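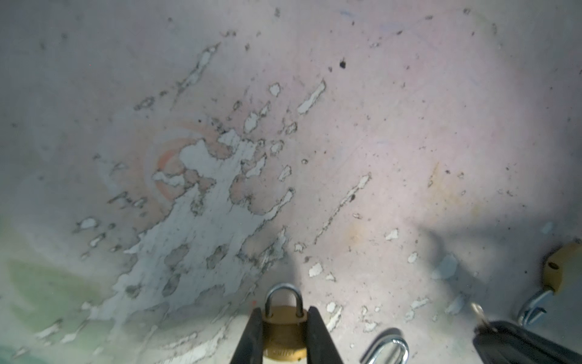
The student team's gripper holds a brass padlock over the workbench, with a second lock and a key nearby.

Home | News | Campus | Clubs | Events | Contact

Robotics club takes on padlocks for May showcase

Apr 8, 2026

Students in the Drirnau Technical College robotics club are teaching a robot arm to pick up, turn and set down ordinary padlocks, a project they plan to show to the public at the college's spring showcase in May.

The club has been working on the task since the start of the semester in the old metal shop on the ground floor of the Bezerra Building. The arm has two fingers and a small camera mounted close to them, so the students can see what the gripper is doing while they drive it from a desk across the room.

Everaldo Vasconcelos, who teaches electronics at the college and advises the club, said the students chose padlocks after a first semester spent on foam blocks and plastic cups.

"The blocks were going well and they were getting bored," he said. "A padlock is small and heavy for its size, and it has a smooth body with a steel loop on top. If the fingers close a little off center, it twists. They wanted something that would give them trouble."

The club has 6 members this year, most of them in the second year of the mechatronics program. They meet two evenings a week and work in pairs. One student drives the arm and the other writes down what happened on each try, including where the lock started, which way it was facing and whether it was dropped.

The finished routine is supposed to go in four steps. The arm picks up a lock by its body, moves it to a clear spot, turns it so the shackle points away from the arm and puts it down. A later version would bring the lock to a key and try to line the two up, but Vasconcelos said that part may not be ready by May.

"Picking up is one problem and the key is a much bigger one," he said. "I have told them the showcase does not depend on the key."

The students are collecting their own practice runs to train the software. The goal is 3,000 recorded tries before the end of the semester. Each one is short, and a pair that has settled into the work can finish 80 in an evening if nothing needs repair. The recordings are checked the following day and the ones with mistakes in the notes are set aside.

Much of the work so far has gone into the surface the locks sit on. The club uses a worn painted bench top that was already in the shop, with the paint peeling off in patches and rust stains in places. The students talked about covering it with a clean white board and decided to leave it alone. Vasconcelos said he supported that choice.

"They will not always get a clean table," he said. "The chips and stains confused the software in the first few weeks. It would go after a patch of bare paint as if it were a part. It does that less now."

Shadows have been another problem. The arm blocks some of the light from the ceiling fixtures as it comes down, and the dark shape it throws on the bench changes with every move. The club has tried two lamp positions and expects to try more. Brass and steel also reflect light differently, and a shackle that catches a bright highlight can look like a different object from one moment to the next.

The locks come from several places. Some were bought for the project and others were donated by Zellon, a hardware store near campus, which gave the club a box of returned stock. Stekex, a local machine shop, made the mounting plate for the arm and let two of the students watch it being cut.

The club is also changing the way it lays out the bench between runs. At first there was a single lock in the middle. Now there are usually others close by, some with the shackle open, and the arm has to take the right one without knocking the rest out of place. The students mix up the positions by hand before each run – an early set had to be thrown out after they noticed that the lock was always in the same spot.

At the showcase, visitors will be able to place a lock on the bench themselves and watch the arm go after it. The club is asking people to bring a padlock from home if they have one they do not mind lending for a few minutes. Combination locks will not be used, as the round dial makes them hard for the gripper to hold.

The demonstration will be held in the metal shop, and entry is free. Hours will be posted outside the student office once the full showcase schedule is set.

Students who want to join the club for the fall semester can sign up at the same event. No programming experience is required, and new members start on the foam blocks.

This site uses cookies to remember your settings and measure visits. By continuing to browse you accept our use of cookies. Accept | Manage settings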